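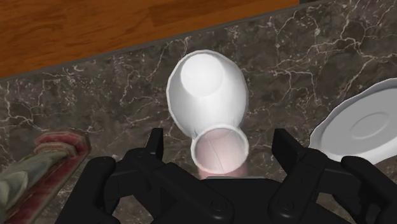
Render: black gripper, two fingers

Search this forum Enter keywords Go Advanced

Parish history and archives > Baptism registers, Urnodton

pewter_lane
2023-02-03
I've got as far as 39 pages into the old Urnodton baptism register and I'm stuck on the godparents. The priest gives first names only for the early years. Should I leave the surnames blank or fill them in from the Rivas family papers?

Marrowby
Leave them blank. If the priest didn't write it, it isn't in the register. Put your guess in the notes column.

choirstall11
I don't agree. Most people searching will type a surname and find nothing. I did the marriages at Flovgate with surnames in square brackets and we had no complaints.

Marrowby
Square brackets get dropped when people copy the entry into their own family tree. I've seen three wrong grandfathers come out of that marriage list.

choirstall11
Two of those were my mistakes and I corrected them in April. The third was in the book itself.

pewter_lane
Is the Villanueva booklet any use for this? Aurelio Villanueva served there as deacon and copied out 11 of the missing leaves.

Marrowby
Good for dates. He modernised the spelling of names, so check every one against the confirmation list.

pewter_lane
Right. Blanks in the main column and the Rivas names in the notes, with the source. I'll put the first pages up on Trovance when they've been checked.

Comments

hassock: My grandmother was baptised there. Will the burials be done as well?

pewter_lane: Not by me. The burial book is still at the church.

T. from Flovgate: I prefer the brackets.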